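책상 밑 수납장 문이 자꾸 저절로 열려요. 경첩 문제일까요, 잠금쇠 문제일까요?

책상수납초보
8월 22일 수요일 · 조회 500

안녕하세요, 여기 글은 늘 눈팅만 하다가 처음 올려봐요. 집에서 일한 지 꽤 됐는데, 작년에 중고로 들인 책상 세트 때문에 요즘 스트레스가 이만저만이 아니에요ㅠㅠ 상판은 밝은색이고 그 밑에 좀 더 진한 나무색 수납장이 있는데요, 이 수납장 문이 문제예요. 닫아 놓으면 한참 있다가 스르륵 열려서 무릎을 툭 칩니다. 화상회의 하다가 한 번 맞고 소리 지른 적도 있어요.

안에는 선반이 가로로 있고 세금 서류랑 계약서 넣은 파일 박스를 올려 둬요. 파란색 박스인데 세우면 꺼낼 때마다 상판에 손이 부딪혀서 그냥 눕혀서 씁니다. 박스가 무거워서 선반이 처지고 그래서 문이 틀어졌나 싶어서 다 빼 보기도 했는데 똑같았어요. 그러니까 서류 무게는 아닌 것 같아요.

문을 활짝 열어 놓고 위에서 들여다보면 이런 상태예요. 문 가장자리에 하얀 걸쇠가 달려 있고 가운데에 빨간 동그라미가 있어요. 옆으로는 짧은 쇠막대가 나와 있고요. 경첩은 위쪽 것이 색이 어둡고 녹슨 것처럼 보이는데, 바로 아래 것은 은색이라 멀쩡해 보여요. 전 주인이 하나만 갈았던 걸까요? 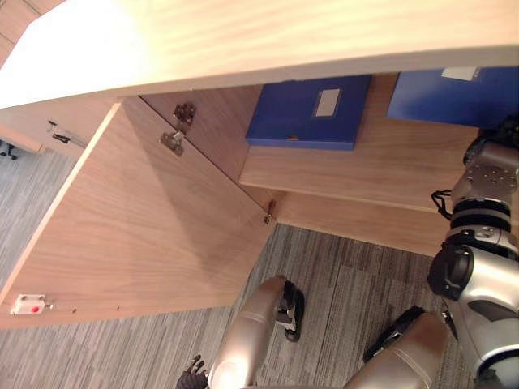 나사부터 조여 보셨어요? 경첩 색이 다르고 어쩌고는 일단 나중 일이고, 저희 집 것도 똑같이 열렸는데 십자드라이버로 경첩 나사 조이니까 끝났습니다. 글에 나사 얘기가 없어서 여쭤봐요.
- 달밤목공

아 맞다, 그걸 안 썼네요! 손으로 만져 보면 안 흔들리길래 그냥 넘어갔어요. 집에 있는 드라이버가 다 짧아서 안쪽까지 잘 안 들어가기도 하고요. 오늘 저녁에 긴 걸로 하나 사 올게요. 혹시 그래도 안 되면 경첩을 통째로 바꿔야 하는지, 걸쇠만 바꿔도 되는지 알려 주시면 정말 감사하겠습니다. 참고로 저는 세입자가 아니라서 구멍 뚫는 건 상관없어요. 다만 드릴이 없어요ㅎㅎ

나무결따라
추천 96

저는 비슷한 책상 세트를 6년 쓰면서 문짝을 세 번 떼었다 붙인 사람입니다. 보지 않고 딱 잘라 말하기는 어려운데, 순서대로 해 보시면 원인이 금방 좁혀져요.

먼저 문을 반쯤 열고 손을 떼 보세요. 문이 한쪽으로 저절로 움직이면 수납장이 기울어 있거나 문이 처진 겁니다. 휴대폰 수평계 앱을 수납장 바닥판에 올려 보면 바로 나와요. 기울었으면 낮은 쪽 바닥에 얇은 고무판 한 장 끼우세요. 저는 Vanditz에서 파는 100원짜리 조각을 사다가 썼는데, 얇은 장판 자투리도 괜찮습니다.

수평이 맞는데도 열린다면 문 끝을 잡고 살짝 들어 올려 보세요. 덜컥하고 움직이면 경첩 쪽이에요. 나사가 헛돌면 아무리 조여도 소용없으니까, 나사를 빼고 구멍에 이쑤시개 두세 개를 목공풀 묻혀서 넣고 하루 말린 다음 다시 박으세요. 드릴 필요 없습니다! 튀어나온 이쑤시개는 칼로 잘라 내시고요. 문이 크면 혼자 하다가 발등에 떨어뜨리기 쉬우니 밑에 두꺼운 책을 받쳐 놓고 하세요. (저는 떨어뜨렸습니다)

덜컥거리지도 않으면 그때 걸쇠를 보시면 돼요. 쇠막대가 나온 상태에서 맞은편에 제대로 걸리는지, 문을 천천히 닫으면서 보세요. 막대 끝에 립스틱이나 색분필을 묻혀서 닫았다 열면 어디에 닿는지 자국이 남습니다. 자국이 빗나가 있으면 걸쇠를 그만큼 옮겨 달면 되고, 굳이 새로 살 필요는 없어요.

경첩을 꼭 바꿔야 한다면 떼어 낸 걸 들고 철물점에 가시는 게 제일 빨라요. 나사 구멍 간격이 안 맞으면 일이 엄청 커집니다. 녹만 살짝 슨 정도면 닦고 기름 한 방울이면 더 쓸 수 있고요.

Nastasum
추천 6

그냥 자석 빠찌링 다세요. Kultach 거 양면테이프로 붙이는 거 있음. 저는 그거 달고 문 열린 적 없어요. 싸요

콩나물국밥
추천 없음

답은 아닌데 저도 같은 고민이라 남겨요. 저는 Escobar 책상 쓰는데 여름만 되면 문이 뻑뻑해져서 안 닫혀요. 습기 때문인지... 제습제 넣으니까 좀 나은 것 같기도 하고 기분 탓인 것 같기도 하고요. 그리고 위에 자석 얘기 나왔는데 테이프로 붙이는 건 붙이기 전에 꼭 알코올로 닦으세요. 저는 안 닦고 붙였다가 이틀 만에 떨어졌어요.

책상수납초보 (글쓴이)

다들 감사합니다! 드라이버 사 와서 조였더니 나사 하나가 계속 헛돌아요. 이쑤시개랑 목공풀 준비해 놨고 주말에 해 보려고요. 수평은 재 보니까 거의 맞았어요. 립스틱은 아까워서 아이 색분필 빌리기로 했습니다ㅋㅋ 자석은 이쑤시개로 안 되면 달아 볼게요.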